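4. Setting up the desk for daily use

This section covers the first start, the height limits and the working position for the Bemar sit-stand desk. It assumes that the legs, crossbar and top have been put together as shown in Section 3 and that the desk is standing the right way up. Two people should lift the desk if it has to be moved again.

4.1 Choosing a place

1. Stand the desk on a firm, level floor. On thick carpet the feet will settle over the first few days, so check the level again after a week.
2. Leave a gap of 5 cm between the back edge of the desk top and the wall.
3. Look above and below. Shelves, window sills, radiators and drawer units must be clear of the desk top over its whole travel.
4. Turn the levelling feet by hand until the desk no longer rocks. Finish with the flat spanner from the parts bag.

CAUTION: Do not place the desk over a floor socket. The crossbar can press on a raised plug when the desk is lowered.

4.2 First start

1. Check that both leg cables are pushed fully into the control box. Each plug clicks when it is home.
2. Plug the mains lead into a wall socket. Do not use a coiled extension lead.
3. The handset shows three dashes. Press and hold the down key until the desk reaches its lowest point, moves up slightly and stops. Keep the key held until all movement has ended.
4. Release the key. The handset now shows the height.

If the desk stops part of the way down, let go of the key, wait a moment and press it again. The first start has to be repeated after any power cut that happens while the desk is moving.

Note: Desks delivered before December have the older Vomotex handset with four keys. The steps are the same, but the height is shown only while a key is pressed.

4.3 Setting the seated height

Set the chair first and the desk second. Many people do it the other way round and end up with a desk that is too high.

1. Sit well back in the chair with both feet flat on the floor.
2. Adjust the seat until your thighs are about level.
3. Let your arms hang from the shoulders, then bend the elbows as if to type.
4. Raise or lower the desk until the top is level with the underside of your forearms or just below it.
5. Hold key 1 until the display blinks. The seated height is now stored.

Your forearms should not be pushed up by the desk, and you should not have to reach down to it. If your shoulders rise when you type, lower the desk a little and try again. If the lowest setting is still too high for you, raise the chair and use a footrest.

4.4 Setting the standing height

1. Stand close to the desk in the shoes you normally wear.
2. Bend your elbows as before and raise the desk to meet your forearms.
3. Hold key 2 until the display blinks.

Start with short spells on your feet – a phone call, or the first part of the morning – and build up from there. Store a new height if you change to thicker shoes or start using a mat.

4.5 Screen and keyboard

1. Place the screen straight in front of you, around 600 mm from your eyes.
2. Set the upper edge of the screen at eye level or slightly lower. Wearers of varifocals usually need it lower still.
3. Keep the keyboard far enough from the front edge for your wrists to rest on the desk between bursts of typing.
4. Put the mouse beside the keyboard at the same distance from you.

Run the desk from its lowest to its highest point once and watch the cables. Any cable that pulls tight must be given more slack before the desk is used. The cable tray under the top takes a standard socket strip.

4.6 Load

The desk will lift 60 kg, spread evenly. This figure includes screens, screen arms and anything fixed to the underside. Clamp heavy screen arms over a leg and not in the middle of the back edge.

CAUTION: Do not sit or stand on the desk top. Keep children away from the handset – the key lock is switched on by holding the up and down keys together.

4.7 If the desk does not move

– Display dark: check the wall socket and the mains lead.
– Display shows HOT: the motors are resting. Leave the desk alone until the message clears.
– One side higher than the other: repeat the first start in 4.2.
– Desk stops and backs away: it has met something. Clear the path and try again.

If none of this helps, contact the Stadbridge service desk. Have the number from the label under the desk top ready. The line is closed on Saturday.

Text for this section: Joar Isaksson 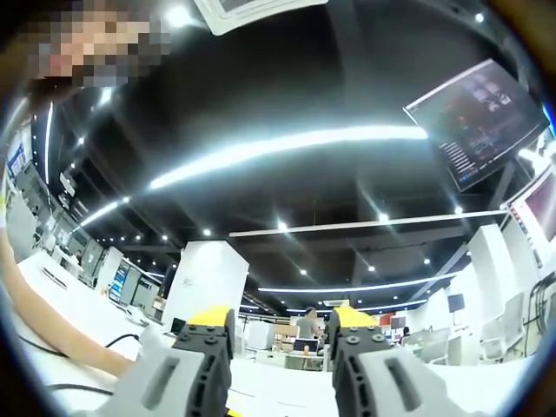 Fig. 9. Forearm near the desk surface.

Related guides
Fitting the cable tray
Pennington screen arm: clamping and adjustment
Cleaning and care of desk tops
Replacing a Vomotex handset
Taking the desk apart for a move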